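Fiction › Short Stories › Issue Archive
Search stories, authors
Last updated May 4, 2022

The Left Shoe Problem

The method section was finished in April. The result section was one sentence long, and Rongrong Wan had deleted it twice.

The sentence read: "Policies trained on two-handed demonstrations of shoe placement retain the demonstrator's order of operations." Shengli Fu had written in the margin that this was either trivial or false. He had not said which he preferred.

The project was called Grolleck. It held 2000 demonstrations, recorded by four people with a gripper in each hand. Each demonstration consisted of putting children's shoes away. The instruction sheet specified the starting area, the rack, and the final state, in which each pair stood side by side with the toes forward. It did not specify which shoe went first. Shengli had left that out on purpose, because he wanted variety in the data, and the sheet was his.

1. The approach

Rongrong started with the recordings made before any contact. Her reasoning was that a person who has already decided on a shoe will show it in the wrist before the fingers close. She cut each recording at the first grasp, discarded the rest, and watched what was left at quarter speed. Most of it was wood grain. She learned the table well enough to know which way the lines ran from either side.

Evaristo Robles came in for the hard drive while she was on the ninth hour.

"What are you looking at?" he asked.

"Hesitation."

He watched for a while. On the screen the two fingers stood open over bare tabletop, with the foot of something black and shiny beyond them.

"I don't see any," he said.

"There may not be any. I have to write down that I looked."

He took the drive and signed for it.

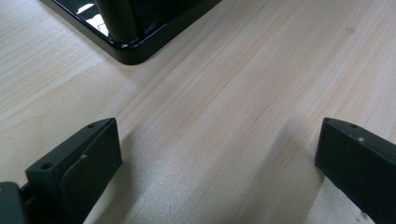 2. The placement

The second half of each recording was easier to label. A shoe was in the compartment or it was not. Rongrong wrote a script that marked the final position of each shoe and the order in which the positions were filled. She ran it overnight on Cheng, the older of the two machines, because Mida was reserved for training until the end of the month.

In the morning there was a table of results and one line she did not like. Three of the demonstrators mixed their orders freely. The fourth was Panya Rojanasak, and in 81 percent of his recordings the left shoe went in first. The trained policy had learned from all four of them. It placed the left shoe first in 100 trials out of 100.

She took the printout to Panya, who was at the table with a gripper in each hand and did not put them down.

"Do you put the left one on first?" she asked. "In the morning, at home?"

"On me?"

"Yes."

He considered it. The cables shifted on the table when he moved his elbows.

"My daughter's," he said. "She holds out the left. If you go for the right she pulls it back, and you start over."

"How old is she?"

"She's 22 now."

Rongrong wrote this down under Notes, then moved it to Demonstrator Background, then moved it back.

"Should I stop?" Panya asked.

"No. If you try not to, it will be in the data that you tried."

He nodded and went on with the trial. The lavender pair was in the rack. The navy pair was still out, one on either side of it. 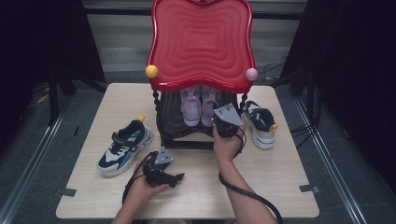
Both pairs, with the lavender shoes in the compartment.

3. Discussion

Shengli proposed dropping Panya's recordings and training again. Fiachra Fahy, who had paid for the table, the curtains and most of Rongrong's contract through a firm called Dendden, asked on the call whether the shoes ended up in the rack.

"Yes," said Rongrong.

"Every time?"

"In that set, every time."

"Then what is the defect?"

She said that it was not a defect. It was a preference, and it had come from one person, and the policy now held it more strongly than he did. She had no column for that. Fiachra said he would need it in a form he could forward.

They trained again without Panya. The retrained policy mixed its orders, as expected. It also dropped more shoes. Shengli said the two effects were probably unrelated, since Panya's recordings were the cleanest they had, and removing clean recordings costs something. Rongrong agreed that this was the likely explanation and entered it as such.

She restored the original weights that evening and asked for one more trial, outside the protocol. The arms came down over the table. She had set the right shoe nearer, by the width of a hand, and turned its heel toward the gripper, so that it was by every measure in the paper the easier grasp.

The gripper passed over it and went to the left.

She logged the trial, turned off the arms, and went back to the sentence. She left Shengli's comment open beside it and changed "demonstrator's" to "a demonstrator's."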